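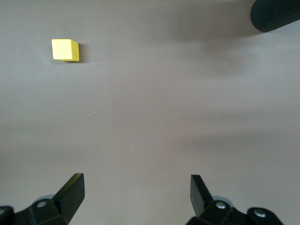

How to Memorize a Long Speech with a Memory Walk

Print this page | E-mail to a friend

I had 2,046 words to learn for my sister's wedding and I was terrified of reading off a card. Then Sharon Mosoti, who runs the Monday speaking club in Kudstead, showed me the memory walk, and I've been hooked ever since!

Start with a place you know cold. Your own home is great (mine is a tiny apartment and it still works). Stand at the front door and pick your stops in the order you'd pass them: doormat, coat hooks, kitchen sink, and so on. Walk it twice for real, then once with your eyes closed.

Now break the speech into chunks, one idea each. I had 25. Write a single word for each chunk on a sheet of paper, and turn that word into something silly and loud. My "first job" chunk became a goose in a tie, yelling in the sink. The sillier the better, and smells and noises help a ton!

Put one picture at each stop. Take your time here, a good ten seconds apiece, eyes shut. Then walk the route in your head and say each chunk out loud in your own words. Don't chase exact wording yet. If a stop comes up blank, make its picture weirder and keep going.

Do one walk before bed, one at breakfast, and one the next evening. After that you can skip a day. Save the exact wording for your opening and your last two lines, and drill those separately.

For a second speech, use a different route. I use the path to the library, and the geese stay home.

Shares: 136 | Comments: 9

Get new how-tos by e-mail. Sign up for our newsletter.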